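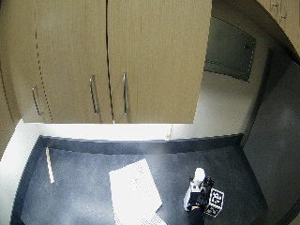

Mukik Counter Arm with Hand Kit, for Staff Kitchens and Serving Counters

Mukik is a small robot arm for the work on a kitchen counter: placing cups, bringing bottles to one side, putting things back where the next shift expects them. It is made by Illberg and it is sold together with a hand kit, which a member of your own staff wears to show the arm how the work is done in your place. The person wears the kit on the hand and forearm, does the task in the normal way, and the recording goes to the arm as teaching material. No programming is asked from the kitchen staff.

What it does during the day

Most of our customers have a counter which belongs to many people and to no one in particular. It is the pantry on a ward, the coffee corner of an office floor, the serving kitchen of a small canteen. The cooking there is little, but the moving of things is endless. Mukik takes over a part of this moving. It can pick up and set down light upright items such as bottles and cups, and it can keep a fixed layout on a free piece of counter. It does not cut, it does not pour hot liquid and it does not reach into ovens. Please do not order it for these tasks.

Teaching a task

A task is taught on the counter where it will be done. You lay the printed sheet or the board with the dot pattern flat on the countertop, you put on the kit, and you repeat the task with small differences: the bottle a little more to the left, the cup turned, the sheet at another angle. The marker block on the back of the hand has to stay visible to the camera, so we recommend to roll up wide sleeves before starting. A simple task needs 43 repetitions. A person who knows the kitchen well will finish this in one quiet afternoon, and we suggest that it really is a person who knows the kitchen well.

In the first version of the kit the recordings were made by our technicians. They were very clean recordings, and the arm learned from them to put the cups where a technician would put them. At the Emwood site the morning staff moved all the cups again every day, because they wanted them close to the sink side and with space for a tray. After this we changed the procedure, and now the recordings are always made by the people who use the counter.

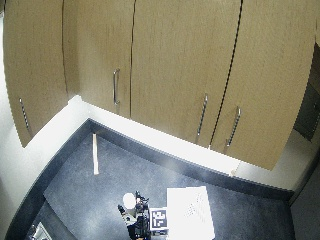 When the recordings are finished, the arm is mounted and makes its first runs with a member of staff standing near. The speed is reduced in this period. We ask you to leave the calibration marker and the board in place for the complete first week, also over night. If somebody moves them to clean, the arm stops and asks for a new calibration, and this costs you a few minutes.

What changes for the people

We are asked this question in every first meeting, and we prefer to answer it on the product page also.

The arm does not replace a kitchen position. It is too slow for that and it knows too few tasks. What changes is the order of the working day. At Emwood the person on the early shift used to begin with setting out the cups, before the first coffee was ready. Now the setting out is done by the arm and the early shift begins with the deliveries. Some of the staff liked this from the start. Others told us they missed the quiet first part of the morning, and one team asked to have the arm switched off on Saturday, when there are fewer guests and the work is more pleasant to do by hand. The arm has a weekly plan for such wishes and it can be set by the team without calling us.

There is also new work, and you should plan for it. Somebody has to teach the tasks, clean the arm and decide when a task has to be taught again. We advise to give these hours a name in the shift plan. In kitchens where they were not planned, the same helpful person did them in the break, and after some months the arm was not used any more.

The recordings contain the movement of the hand and the view of the counter. They should not be used to compare the speed of one employee with another, and our contract says this clearly. If you have a staff council, please bring it to the first meeting. The recordings can be deleted by task or all together.

In the delivery

Arm with counter mount and cables
Hand kit with marker block, for left or right hand
Calibration marker on base
Dot-pattern board and printed sheets
Weekly plan software in English, German and Swahili
Half a day of introduction on your site

Before you order

The countertop should be flat and matte if possible. Very shiny stone gives reflections, and we then have to change the position of the camera. Strong lights under the wall cabinets are usually no problem, but please send us one photo with the lights on and one with the lights off. Keep a distance between the arm and the sink.

Service is every 4,000 work cycles or once a year, whichever comes first. The guarantee is 3 years on the arm and one year on the hand kit. A rental for trial costs 358 euros per month, with the introduction included, and can be ended at the close of any month.

Related items

Kinyua soft finger set for Mukik
Spare marker blocks, pair
Dot-pattern sheets, washable
Illberg counter mount, narrow
Teaching guide for kitchen teams (PDF)
Emwood: one year with the arm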